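Wukus Basin Squeegee, by Fabbri
£4.86 each, or pack of 3

I've been selling bathroom bits from our little shop in Drumville long enough to have opinions about squeegees, and this is the one I use at home. It's made for basins and small shower screens, so it's lighter than the big window sort and you can get it round the back of a tap without knocking everything into the bowl.

The blade is soft silicone and it's 41 mm deep, a bit more than most. I like that because it bends into the curve of the basin and doesn't skip about. We live in a hard water area and I used to be at the taps with vinegar every weekend (hated it, the whole house smelt like a chip shop). Now I do a quick wipe down after brushing my teeth and the vinegar comes out every few weeks, if I remember.
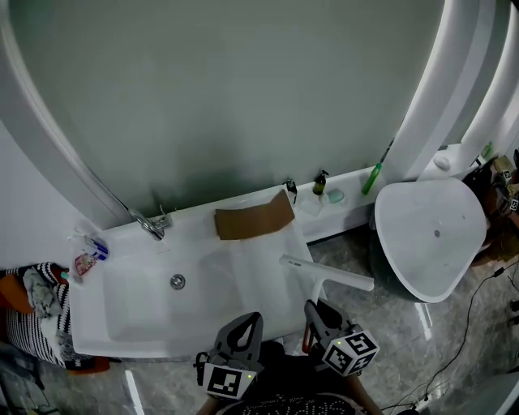

You'll get the best out of it if you start at the top and pull down in one go, then wipe the blade on a cloth before the next stroke. Don't press hard. I did for the first month and all I got was a squeaking noise and a cross family.

It comes in white only at the moment. Fabbri did a grey one for a while and I've asked them twice about bringing it back — they say June, but they said that last time as well. If you've still got a grey handle, the new blades fit it.

Spare blades: yes, we keep them, sold in packs of 4. The old one slides out sideways and the new one slides in. Run it under a warm tap first if it's stiff. Please don't use the Brinari blades, they look the same in the packet but they're a touch too thick and I've had several people bring handles back with the end split.

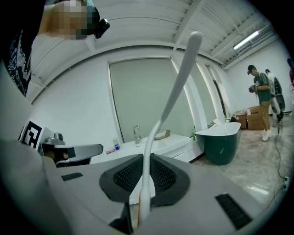
Storage is the question I get asked most. There's a hole in the handle for hanging, and a stick-on hook in the box. The hook likes smooth tile and gloss paint, and it's hopeless on anything textured. If you've got a plain painted sort of finish, like the gray-green by the sink there, clean it with a bit of washing-up liquid and let it dry overnight before you stick anything on. I'd go for a spot near the basin but out of the splashes.

Can it go in the dishwasher? The handle can, top rack. Take the blade out first and wash that by hand.

Postage is £3 however many you order, or free if you collect from the shop. Returns are fine as long as it hasn't been used, and do keep the hook with it please!

Page updated December 16, 2024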